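Home & Storage › Small Things
4 min read
Search stories, topics, makers

Keys, tags and the bag they end up in

By Morena Fiore

Every shared building develops a key problem at some point. At Nanley, a block of rented studios and storage rooms, it arrived in March, when the front office changed the locks on the upper floor and kept the old set in service on the lower one. Guido Sorrentino, who manages the office, inherited a drawer of cut keys with no record of which door each one opened.

His system is the ordinary one. Each key gets a plastic tag with a paper insert behind a clear window. The tag colour gives the floor or the type of door, and the insert gives the room. Tags not yet assigned are kept together on a large split ring until a key is cut for them.

The split ring does most of the work and gets the least attention. A large one holds its shape under load and is easy to find by touch. Each tag should connect through its own small jump ring, so that it can turn freely and be read without twisting its neighbours. The cost is bulk. Beyond a certain number the jump rings ride up over one another and have to be shaken out before anything comes off.

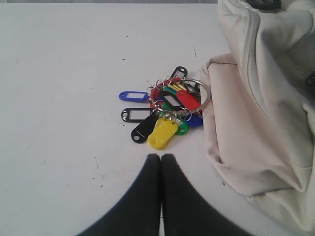 Fiorella Ruggiero disagrees with colour coding altogether. Her objection is that colours get reassigned whenever a tag breaks and the office has only black ones left, and that within a year the colour means nothing to anyone except the person who chose it. She would use one colour throughout and put the effort into legible labels.

There is something in this. Sorrentino's compromise is to use black for anything temporary and to hold the brighter colours for permanent doors. Yellow is the plant room, red is anything that needs a second signature. The key log, a ruled notebook, is the authority where tag and log disagree.

Inserts deserve more care than they receive. Ballpoint on uncoated card lasts well behind a window. Felt pen bleeds if the tag gets damp, and thermal labels fade to grey on a sunny sill. Binari, which supplies the office, sells replacement inserts in packs of 30, enough for a small building with a few spoiled in the writing.

The other half of the question is what carries the keys between rooms. A hard tin is noisy and marks the tags. A soft fabric bag is quieter and takes up less space in a drawer, provided the zipper is sound. Coil zippers suit the job because they bend with the cloth. The part to check is the slider: it should sit squarely on the coil and close without a gap behind it. A generous pull helps when the other hand is holding a door.
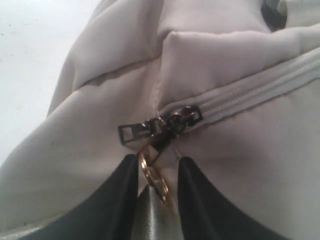 Zipper slider and metal pull on a pale grey fabric bag.

Padding brings its own trouble — loose folds beside the track can be drawn into the slider if the bag is closed in a hurry. Holding the fabric flat with two fingers ahead of the slider prevents it.

Sorrentino empties the bag at the end of each month and checks the contents against the log. At the last count, two tags had no matching entry. Both are back on the ring, with blank inserts.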